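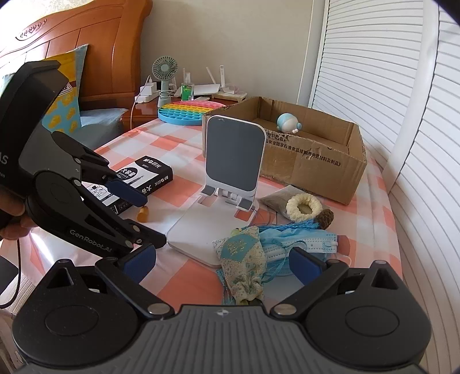 Handout 6: Loss of synchronisation between paired hand-held grippers

Module: Faults and Safety in Robot Data Work
Read before the Sunday practical. Bring your own copy of the Gourlay fault log.

6.1 Background

The Ekow task set is recorded in ordinary homes. An operator holds one gripper in each hand and moves household items into an open cardboard box. Each gripper carries its own camera and its own clock. The two recordings are joined afterwards by matching timestamps, and the joined file is used to train a two-armed robot.

A bedroom is a hard setting for this work. Soft items such as face masks and fabric pouches change shape when gripped, and their strings catch on finger linkages. Small rigid items lie next to them on a checked sheet that gives under load. The operator's attention is on the items, so a fault in the recording is easily missed.

6.2 The fault

In August the Ulter site delivered 3,000 joined recordings. Of these, 2,948 passed the automatic check. The check compared start time, end time and file length only. It did not compare the motion of one hand with the motion of the other.

When the set was replayed on the Drukerora arm pair, the left arm closed early during handovers. In one replay both arms entered the space above the box together and the fingers collided. A rivet sheared on the right arm. The emergency stop was pressed by hand; the software limit did not trip, as neither arm had exceeded its own speed or force setting.

6.3 Cause

The left clock was running fast by a small and steady amount. It was corrected at the start of each recording and again at the end, so both ends agreed and the check saw nothing wrong. The error appeared in the middle, where the correction was not applied. At its worst the left hand was 27 milliseconds ahead of the right.

A second fault made the first one worse. The joining program filled gaps in the left recording by repeating the last known finger position. A finger that was still closing was therefore shown as stopped, then as closed, with no movement between the two.

6.4 What the limits did not cover

Each arm was guarded as a separate machine. No rule covered the distance between them. This is a common gap in two-armed cells built from single-arm parts — each part passes its own tests, and the shared space is left to the motion file. A motion file is not a safety device and must never be treated as one.

6.5 Changes made

1. Both clocks are now compared every second throughout a recording.
2. Any gap in finger position is marked as missing. It is not filled.
3. First replay of a new set is run at reduced speed with the box empty.
4. A minimum distance between arms is enforced by the controller, separately from the motion file.
5. Recordings that fail the clock comparison are held for 24 hours before deletion, so that the fault can be traced.

6.6 Questions for the practical

Why would a longer recording not have revealed the clock error under the old check?

Which of the five changes would have prevented the collision by itself, and which would only have made it less likely?

Sketch the timing of a handover with the left hand 27 milliseconds ahead. Mark the point at which the item is held by neither hand.

Written answers go in the Gourlay log under section 6.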